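Capítulo 4. Del estado simulado a la orden de control

Hasta ahora el simulador era una caja que devolvía posiciones. Se acabó. En este capítulo escribimos el bucle completo: leer cámaras, estimar, planificar, mandar consignas al brazo. Todo en la cocina de Lummont, el entorno que instalamos en el capítulo 3. Quien no lo tenga compilado, que vuelva atrás ahora.

Requisitos: el planificador Morin (versión de May o posterior, la anterior falla al cargar mallas) y el puente Melteck. Nada más.

4.1 Qué ve el controlador

Dos fuentes. Las cámaras fijas, que dan contexto, y la de muñeca, que da detalle y quita todo lo demás. El error típico es fiarse solo de una. El planificador trabaja en el marco de la base – siempre – y cada vista tiene que transformarse antes de tocar nada.
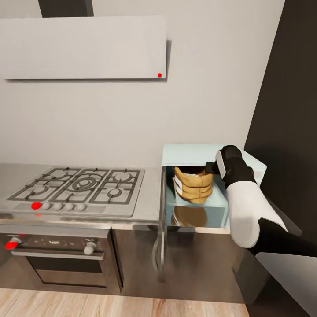 Figura 4.1. La pinza junto al compartimento azul abierto, con la bolsa dentro.

Meter la pinza en un hueco así es caro para el planificador. Paredes a los lados, techo, la puerta abierta que también cuenta como obstáculo. Con 400 muestras Morin casi nunca encuentra camino en nuestro ejercicio; con 2000 suele bastar, pero el tiempo de cálculo sube y hay que decidir qué se sacrifica. Lo vemos en 4.3.

Luego está el caso fácil: objeto sobre encimera despejada, acceso por arriba. Ojo con los reflejos. La encimera brillante duplica el saco hacia abajo y un segmentador mal ajustado devuelve una caja demasiado alta, con el centro de agarre por debajo de la superficie. Filtrar por profundidad antes de segmentar, no despues.
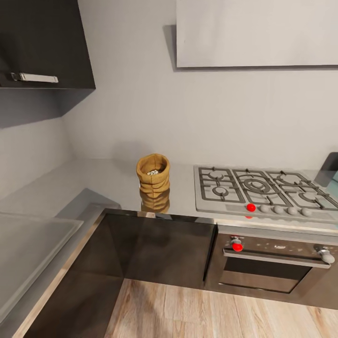
4.2 Percepción de cerca

De cerca la geometría global desaparece. Quedan un borde, un hueco, los dedos a los lados. La estimación de pose se hace con lo que haya: contornos y el agujero circular de la carcasa, que es un buen punto de referencia si el detector aguanta las sombras. Fijad la exposición virtual; la automática cambia entre fotogramas y el filtro se vuelve loco.

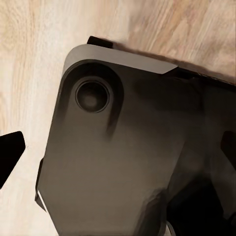
¿Por qué no usar directamente la pose exacta que da el simulador?
Porque el controlador aprendería a depender de un dato que fuera del simulador no existe. La pose exacta se guarda para medir el error, nunca para cerrar el bucle.

En el código esto se traduce en dos canales separados, "estado" y "verdad". El segundo solo lo lee el evaluador. Si aparece en el nodo de control, está mal, aunque funcione.

4.3 Escena, tareas y puntos de interés

La configuracion de cada escena va en un único fichero de texto. Línea 17: lista de objetos articulados. Línea 26: límites de las juntas. Cambiar una sin la otra da el fallo más repetido del foro de Lakdale, puertas que se atraviesan sin colisión.

Cada electrodoméstico es un árbol de piezas: cuerpo, puerta, mandos. El microondas, por ejemplo, lleva la puerta y los dos diales como piezas distintas, y el planificador necesita saber cuál se mueve y cuál no.
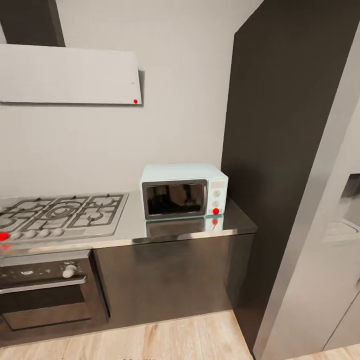
Con el árbol cargado, la tarea se define como una secuencia de estados objetivo: puerta a tal ángulo, objeto en tal volumen, pinza libre. Sin trayectorias escritas a mano. El orden importa, y el planificador no lo deduce solo, así que lo declaramos nosotros en el apartado siguiente, empezando por una tarea de un solo paso: abrir una puerta y parar.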